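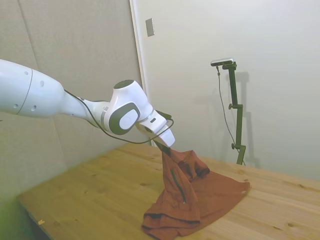

Ticket 883: rust-red garment, dark zip

Skudell order, customer says returns label wont print. Page loads, hit print, blank sheet. Tried two browsers, same. Error 500 once, then nothing.

Cleared her basket, resent the link. Link opens, label still blank. Address has a flat number with a slash in it, could be that? 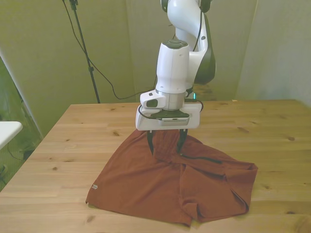
Rochelle Tawhiri: it's the slash. Had the same on 496, took it out and the label came through fine.

Taken out, resent 4.10pm. Prints now. Leaving open til Louro fix the adress form.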